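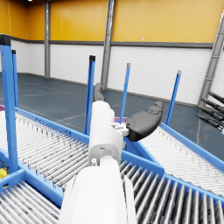
Roller conveyors with bright blue frames, drawn on a computer.

Why is rolling easier than dragging?

189 shares
13 comments

Last summer I tried to move a bookcase across my lounge room by myself. I took all the books out first (well, most of them), got my shoulder against it and pushed. It went about as far as the width of my hand, and then it stopped and my socks kept going. I ended up sitting on the floor looking at it.

Have you ever tried something like that? Maybe you've dragged a heavy school bag down a hallway, or pulled a little brother along on a doona. It's hard work! The thing you're fighting has a name, and the name is friction.

What is friction?

Friction happens when two things rub against each other. Put your palms together and rub them really fast. Feel them warming up? That's friction turning some of your effort into heat.

Even things that look smooth have tiny bumps all over them, much too small to see. When you press two surfaces together, the bumps catch and the surfaces cling a little where they touch. To slide one over the other you have to keep breaking that grip, over and over, the whole way along. And the heavier the thing is, the harder it squashes down, so the grip gets stronger too. My poor socks had no chance.

We do need friction, by the way. Without it your shoes would slip every time you took a step, your pencil wouldn't leave a mark, and a bike with its brakes on would just keep sailing down the hill.

So what does rolling do?

When a wheel or a ball rolls, it doesn't scrape along. One little bit of it touches the ground, then lifts off, and the next little bit comes down. There is still something slowing it, or a marble would roll forever, but it's a lot less than if you dragged the same marble's weight across the carpet.

People worked this out a very long time ago. One old trick is to lay logs on the ground and push a heavy load over the top of them. The trouble is that the load moves forward faster than the logs do, so the logs pop out the back and somebody has to run them around to the front again. And again. And again!

A roller conveyor fixes that. The rollers are held in a frame, so they spin on the spot and the box does all the travelling. You might have seen a short one at a supermarket or an airport. If it slopes downhill a bit, the box can go along all by itself with gravity doing the pulling. When I was little, the fruit shop in Kedthorpe had one out the back, and I thought it was the best slide in the world and could not understand why I wasn't allowed on it.

Try it at home

You'll need:
a heavy book
a piece of string, 75 cm long
3 round pencils for a start, and a few more if you have them (the ones with flat sides don't work nearly as well)
a table

Tie the string around the book like you're wrapping a present, and leave a tail to pull on. Drag the book slowly across the table and notice how hard you have to tug.

Now line up the pencils side by side with gaps between them, all pointing the same way, and sit the book on top. Pull again. Easier? Watch what the pencils do as the book moves. You'll probably have to grab the back one and pop it down at the front, just like those people with the logs.

Then try it on carpet, or on a towel. I did mine on a beach towel and the pencils sank in and got stuck, and I had to tug much harder. Soft ground makes rolling tougher, and if you've ever ridden a bike onto sand you'll know exactly how that feels.

As for the bookcase, I borrowed a trolley from next door.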